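Oiling a Bamboo Cutting Board

Hand wash the board with mild soap and stand it on edge for 16 hours. Oil applied over trapped moisture leaves cloudy patches. Sand raised fibers with 320 grit, along the grain.

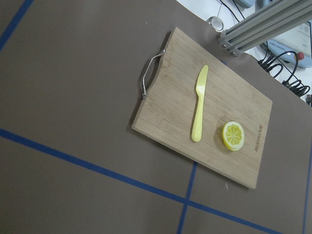
Bamboo board on the worktable.

Warm food-grade mineral oil to 45 °C — no hotter — and spread a thin coat on both faces and all edges. End grain takes more.

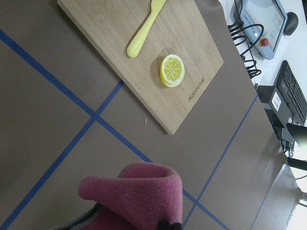

Table with taped grid and cutting board.

Wait 3 hours, wipe off the excess, and repeat until the surface stops absorbing. Do not use olive oil; it turns rancid. Wash sponges separately after use.

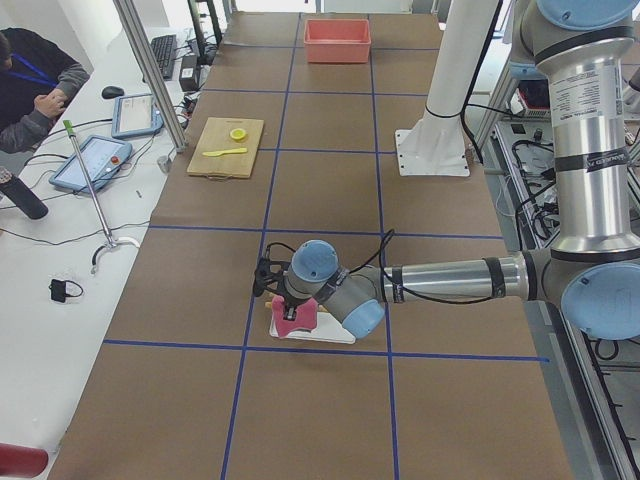

Lambros Michailidis: Does walnut oil work too? Mine stayed tacky for days after one coat.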